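Section 5. Setting Up Your Household Budget in Braltau

Before you start this section, you should have finished creating your profile and linked at least one checking account. If you have not linked an account, go back to Section 4. You can still build a budget without one, but every purchase will have to be typed in by hand.

Have your most recent pay stub and your last two bank statements within reach. Most people finish in one sitting.

5.1 Enter your income

1. From the main menu, choose Plan, then Income.

2. Select Add Source and type a name you will recognize later, such as the name of your employer.

3. Enter the amount you take home after taxes. Do not enter your gross pay.

4. Choose how often you are paid. If your hours change from week to week, select Varies and enter the lowest check from your two statements.

5. Select Save. The source appears in the list with a green dot.

Note: Refunds and money moved between your own accounts are not income. Braltau marks most transfers by itself, but check the list the first time.

5.2 Sort your spending

Braltau places each purchase in a category when it arrives from your bank. Purchases it cannot place go to Unsorted, and they are left out of your totals until you assign them.

1. Choose Plan, then Spending, then Unsorted.

2. Select a purchase. The store name, amount and posting date are displayed.

3. Pick a category from the list. To use the same category for that store from now on, check Remember This.

4. Work down the list until it is empty. Paper receipts you have already entered and do not need for taxes, returns or a warranty can be thrown away.

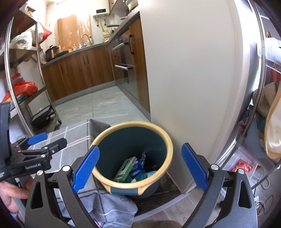
5.3 Set your monthly limits

1. Choose Plan, then Limits.

2. Start with the bills that stay the same each month: rent or mortgage, insurance, loan payments. Enter the exact amount for each.

3. Go on to groceries, gas and household supplies. The gray figure beside each box is your average from the linked statements. You can accept it or type your own.

4. Enter the minimum payment for each credit card under Debt. Anything you plan to pay above the minimum goes on the line marked Extra.

5. Look at the Left Over line at the bottom of the screen. If it is red, your limits add up to more than your income. Lower one or more of them before you save.

Caution: Saving a new set of limits replaces the old one. To keep a copy, select Export first — the file can be opened in any spreadsheet program.

Small repeat purchases are easy to miss when you set limits. Trash bags, paper goods and cleaning products belong under Household, even when you buy them at the grocery store. Use Split on the purchase screen to divide one receipt between two categories.
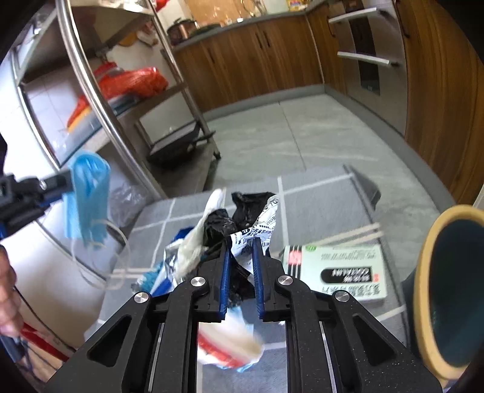

Fig. 5-2. Household waste.

5.4 If the totals look wrong

Check for a purchase that was both typed in by hand and downloaded from the bank. Delete the typed one. If you see message 403, your bank has ended the connection. Choose Accounts, then Reconnect, and sign in again. Your categories and limits are not affected.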